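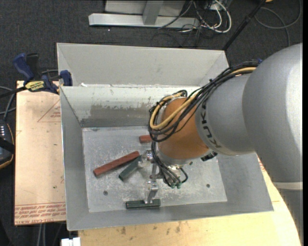 Chapter 6
Bins, Blocks and the Trouble with Tossing Things In

There are two ways to put parts in a bin. The first is to lay them down in rows, all facing the same way, as the work order asks. The second is the one everybody uses.

Long parts suffer most. A ball has no opinion about which way it points, but a bar does, and four bars in a metal bin will happily point four ways. Two can be red and two green, and the colors will help you tell them apart. They will do nothing for the angles. One bar lies across the floor, another settles close to a wall, and whoever has to pick them out works around the arrangement.

This chapter is about that arrangement. We begin with the bin itself: its walls, its floor, and how much room a grip needs beside each. Then we turn to the order of picking, where the easiest bar to reach is often a poor one to take first.

The running case is the Feravport parts room, where Amerley Abugri inherited 300 bins and a labeling plan last revised on the back of an envelope. Her first change was to the depth of the bins — a dull decision, and we will spend 18 pages on it.

Before you start, you should be able to:
Measure the clear space between a part and a wall
Sketch a bin from directly overhead
Tell a part's length from its reach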